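Gadside, June 9, 2018

GILLORA ALLIANCE SELECTS FLYNN BAXTER AS CANDIDATE FOR MAYOR OF GADSIDE

The Gillora Alliance has selected Councillor Flynn Baxter as its candidate for Mayor of Gadside in the election to be held in September. He won the members' ballot by 156 votes, after three rounds of hustings.

Councillor Baxter has represented Hellodach ward for 15 years and led the council's transport group during the last term. He stood for the mayoralty once before and finished second.

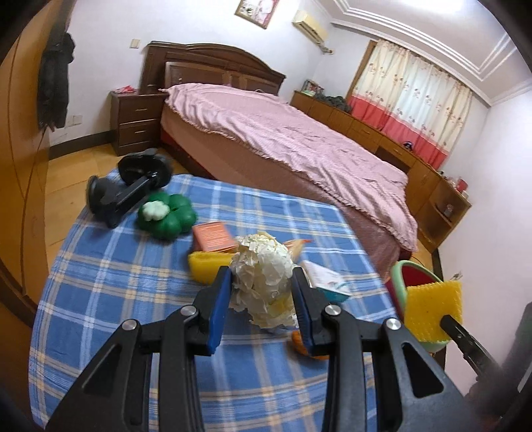
Accepting the nomination, Councillor Baxter said: "I am grateful to the members who placed their trust in me. Gadside needs a mayor who will answer letters, publish the accounts on time and keep the Hellodach bus running after six in the evening. I intend to campaign on those matters in every ward."

The candidate's programme, entitled Bright Gadside, will be published in full next month. It includes a commitment to build 2000 homes for rent over two terms and a freeze on market stall fees -- a measure the Alliance first proposed in opposition.
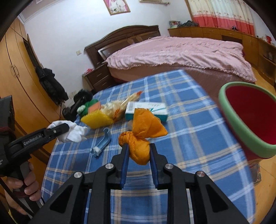

The Alliance will contest all 5 wards in the council elections held on the same day. Candidates for four of them have been confirmed; selection in Hellodach, where Councillor Baxter will not seek re-election, remains open to members.

Requests for interviews should be made in writing to the Gillora Alliance press office, Gadside.

ENDS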